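Stotton Blocks: Data Card

Version 10
Last updated: August 5, 2025
Maintained by the Colombo group

Summary

Stotton Blocks is a collection of tabletop layouts made with small colored blocks on a flat board. Each record gives the arrangement of the blocks at one moment, an overhead or angled picture of the board, and one or more short written instructions for changing the arrangement. The release contains 3497 records. It is intended for work on spatial language: how people refer to a block by its color, its shape, its neighbors, or its place on the board.

The set replaces the earlier Reso layouts. Records from Reso were not carried over. The two sets use different color names and should not be merged without a mapping file.

Contents

layouts/ one text file per record, with block positions
pictures/ one picture per record
instructions/ written instructions, one per line
splits/ lists of record names for train, validation, and test
CHANGES plain text history of the release
LICENSE terms of use

File names are the same across the first three folders except for the extension. A record with no instruction has an empty file in instructions/, so the folders always have the same number of entries.

The blocks

Blocks are named by color and shape together, always in that order and always in lower case: "red star", "blue cube". Size is not part of the name. The color names in use are red, blue, green, and yellow. Some of the yellow blocks lean toward orange under warm light. They are still recorded as yellow, and annotators were told not to write "orange" even where it looked like the better word.

Shape names were fixed before annotation began. The ones that caused disagreement are covered below.

hexagon: a short six-sided prism. Early annotators also wrote "nut" and "hex". Both were changed to "hexagon".

cube: used whichever way the block is turned. A cube with one corner toward the viewer was sometimes called a "diamond". These cases were corrected.

triangle: recorded by the outline of the top face. The direction of the point is stored in the heading field and is not part of the name.

heart: two lobes and a point. The heading is taken from the point, not the notch.

star: the heading is not meaningful for this shape and is always stored as zero.

The board

All layouts are on a rectangular board of light wood. Positions are given in board units, with the origin at the lower left corner as seen by the annotator. Nothing outside the board is annotated. A block that overhangs the border is kept if its center is on the board and dropped from the layout if it is not.

The board was cleaned and put back in place between sessions. Small shifts were corrected by measuring its corners again, and the corrected corners are in the header of each layout file.

Clusters

A cluster is a set of blocks in which each block is close to at least one other. Blocks do not have to touch. The distance threshold is set in the layout header and is the same for the whole release. Clusters are labeled left to right as A, B, and so on. If two have the same horizontal position, the one farther from the viewer comes first.

In a typical two-cluster record, the eight blocks are divided four and four. Cluster A has a yellow hexagon, a blue cube, a blue triangle, and a yellow heart. Cluster B has two red blocks, one of them the star, and two green ones. Color alone does not pick out a single block in a layout like this, so an instruction has to name the shape or use a neighbor.
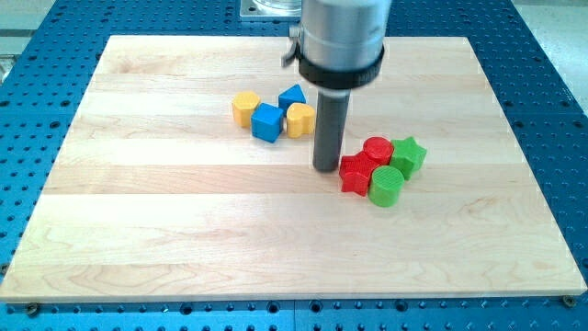
Occlusion

A block partly hidden by its neighbors gets the flag "partial". The flag does not say which neighbor is in front. Triangles are the shape most often flagged, as their lower parts tend to fall behind whatever stands next to them. Fully hidden blocks are still listed in the layout file, with the flag "hidden", and should be left out of any test that depends on the picture alone.

Instructions

Instructions were written by people looking at the picture, without access to the layout file. Typical lines:

move the blue cube to the left of the hexagon
bring the heart closer to the red star
put all the yellow blocks in one group
separate the two blue blocks

Spelling was corrected. Wording was not. Expect "next to", "beside", and "by" used with no clear difference. "Behind" always means farther from the viewer. "Left" and "right" are the viewer's, including for shapes with a heading.

Instructions with more than one valid outcome were kept and marked "open". They should be scored against the full set of valid layouts.

Known issues

1. Six records have a heart heading that is off by a half turn. They are listed in CHANGES and will be fixed in the next version.

2. The cluster threshold is too generous for layouts in which blocks are spread evenly over the board. These are sometimes labeled as one large cluster.

3. Pictures taken before April have a slightly warmer color balance. No correction was applied.

4. The test split has fewer "open" instructions than the train split. Report scores for open and closed instructions separately.

Tools

The Zemico viewer reads the layout files directly and draws the board from above. Version 6 or later is needed for the occlusion flags. Older versions open the files but ignore the flags without a warning.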